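The return of the lodger

For most of the last century, a spare room in Girstead was a rented room. The town had a shoe works, a rail depot and a teacher training college, and all three sent people looking for a bed. By the 1990s the works and the college had gone and the rooms had filled with exercise bikes and suitcases. Now they are being cleared again.

The local register of rooms to let had 40 entries when it was started up again eight years ago. It has 300 now, and the waiting list is longer than that. Most of the people on it have jobs in Brerby, 23 minutes away by train, where a one-bedroom flat costs more than half of a starting salary.

The householders come in all ages. Some are widowed and want the company. More of them want the money, and say so. A room in one of the Hennessy Road terraces will cover the gas, the electricity and a good part of the council tax.

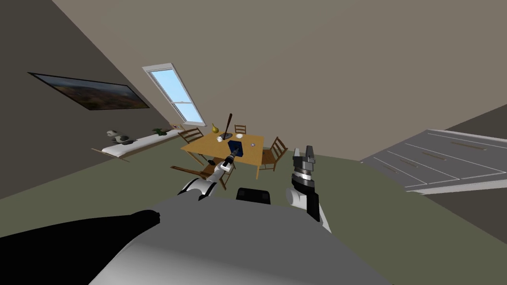
Meals used to be the heart of the arrangement. A landlady in the 1950s gave breakfast and an evening meal, and a lodger who missed it went without. Full board has all but vanished, yet the table is still where most disagreements begin. A wooden dining table under a sloping ceiling, with a dark blue box near its front edge, might be where one person eats and another opens the post, and it pays to settle early what can be left out on it. Several householders told us they wished they had talked about this before they talked about rent.

The law treats a lodger differently from a tenant. Someone who shares a kitchen or living room with the owner can usually be asked to go with reasonable notice, and the owner doesn't need a court order. Lodgers know this, and it makes some of them careful to the point of hiding in their rooms. A written agreement helps both sides. It should cover notice, guests, laundry, heating and who buys the washing-up liquid.
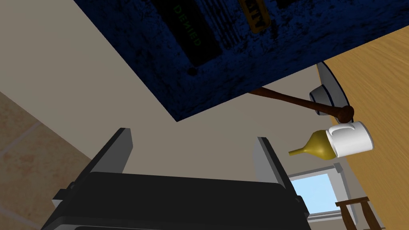
Decoration is a smaller matter, but it comes up. Many owners paint the whole house one safe colour before a lodger arrives, and a beige wall is the usual result. It needn't be so timid. Set against beige, a large panel in dark navy, mottled with black like worn paint, gives the eye somewhere to go, and marks of daily life are less likely to stand out on a surface like that. Lodgers we spoke to cared more about shelves and a decent lamp.

Imitz Lettings, which has an office by the station, began handling lodger agreements in January. It charges the householder a flat fee and nothing to the person moving in. Others in the town still prefer a card in the newsagent's window and a cup of tea with whoever turns up.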